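Notes for Unit 5: Composting Toilets and Where the Liquid Goes
Small Sanitation Systems, handout version 8/13/25

Okay, so last time we got as far as the pedestal and the vent stack, and I promised we'd get to the part everybody skips. It's the liquid. Most of the trouble I've seen in composting toilets, at trailheads, at campgrounds, at one very proud little orchard, came down to liquid sitting where it had no business sitting. If you only read one of my handouts before the site visit, make it this one, please.

Let's start with what goes in. A person puts far more urine than solids into a toilet over a day, and the pile can only drink so much of it. A healthy pile should feel like a wrung-out sponge. Past that point the air gaps fill up, the aerobic bugs slow down, the other kind take over, and now you have a smell and a phone call. (You will get the phone call. It will come on a holiday.)

There are two ways people deal with this. The first is to separate the urine right at the seat, with a divided bowl that sends the front portion off through its own line. The second is to let everything fall together and drain the excess out of the bottom of the chamber. People get very attached to one or the other! I've run both and I'd happily run both again, but they fail differently, so you need to know which one you're looking at before you lift a hatch.

Separating at the seat

The line matters more than the bowl. Urine leaves a hard scale inside pipes, and it builds up fastest in flat runs and tight elbows. Give it a steady fall, use sweeping bends, and put a cleanout anywhere you'd hate to dig. I like a wider pipe than the bowl outlet seems to call for. At Umutwood, where we'll be going in March, the first line was narrow garden hose with a sag in the middle of it, and it closed up in 19 weeks. The replacement is rigid pipe with a cleanout at each end and it's been dull ever since, which I mean as praise.

Flush the line with warm water on a schedule. Write the schedule on the inside of the closet door, where the person with the mop will see it. Vinegar helps if you use it early, and does very little once the scale is thick. Don't pour bleach down there. Bleach and urine give off fumes you don't want to breathe in a small building, and I'd like everyone in this class to make it to the final.

Draining from the bottom

Now you need a floor the solids sit on and a space under it for the leachate. The floor is usually a perforated panel or a grate with coarse wood chips on top. Chips first, always, a good thick bed of them, before the toilet opens for the season. I've seen crews skip the bed and then wonder why the grate blinded over in seven days.

The space underneath should slope to one corner, with the outlet at the lowest point. Sounds obvious, right? Take a level with you anyway. I've checked tanks that sloped beautifully away from the drain.

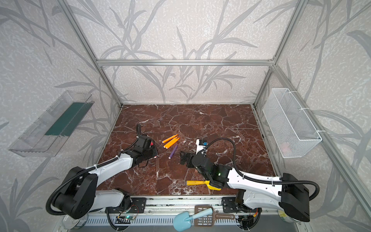 Access is my next soapbox, so bear with me. Whatever sits in the bottom of the chamber, somebody has to be able to get a rake, a hose and a flashlight to it without standing on their head. Sketch the chamber as a plain box and ask where your hands go. I draw mine a lot like that square enclosure with the silver posts at the corners and the rail running across the back at mid-height: posts first, rails next, walls last, and then I look hard at which side I can leave open. Put your hatch on the side with the most standing room, even if it makes the building a bit uglier. And make the hatch bigger than you think! A rake handle is long and it doesn't bend.

Where it all ends up

Leachate is not fertilizer. I'll say that again because it comes back wrong on the exam every single year. It has passed through fresh solids and it has to be treated like any other sewage. Depending on your county, that means a sealed holding tank with a pump-out, or a small absorption bed sized by somebody with a license. Separated urine is a different story and has far fewer germs in it, but the rules on using it vary a lot from place to place, so call the health department before you promise anything to a gardener.

For holding tanks, size for your busiest stretch and not the yearly average. Take the Drastov trailhead problem from your worksheet. The tank holds 114 gallons and on paper it's fine all year. Then you look at the holiday crowds, and it's almost full in 5 days with no truck able to get up the road in mud season. That's why the worksheet asks you for the road conditions, and no, it wasn't a typo.

Put a float alarm on every tank, please. The Besnard unit in our lab has a simple mechanical one, a little flag that pops up on the lid. It needs no power and I can see it from the parking lot, so I'm fond of it. The Ginine unit uses a battery sensor, and you're going to want to write the battery change date on the case with a paint pen.

Things to check on the site visit

Lift the hatch and smell before you look. Earthy is good, sharp ammonia means too much urine, rotten egg means no air.
Squeeze a gloved handful. A drop or two between the fingers is okay.
Find the outlet and shine your light into it.
Follow the line by eye all the way to the tank and mark any flat spots on your sketch.
Ask whoever cleans the place what bugs them about it. Then write down what they say in their words.

Bring boots you can hose off and two pairs of gloves. Lunch comes after the wash station, and I do mean after.

For next time, finish the worksheet through the vent problem and read the section on bulking material. We'll be arguing about sawdust versus chips, so come with an opinion. If you have a bag of either one at home, bring a scoop in a jar and we'll run the squeeze test on all of them.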